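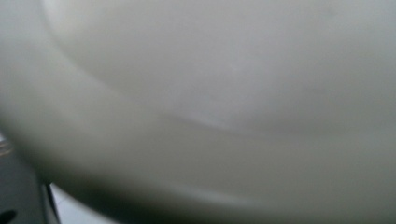
Close-range view from the gripper camera, off-white object, gripper part at lower left.

Skever close-range failures, data card
Version of 2025-03-03
Contact: Frida Snorradóttir, Lykkegaard

Contents
508 hand-held gripper episodes pulled from the main Skever set (1,925 episodes) after the grasp labels went bad. Use them for testing failure detectors. Do not train on them.

What went wrong
The camera's focus was set for 400 mm at the Fudcombe site. Pale, smooth objects held closer than that come out soft, and the tracker loses its features. It kept reporting the last good pose with full confidence, so the labeling script marked the grasps as closed. Halfdan Bach found the fault in September when replayed poses drove a test arm into the table. No injuries, one bent finger.

Fields
frames, gripper_width, pose, pose_valid, fault_code

Known problems
pose_valid is wrong in 9 episodes, listed in bad_flags.txt.
fault_code 0 means not reviewed. It does not mean no fault.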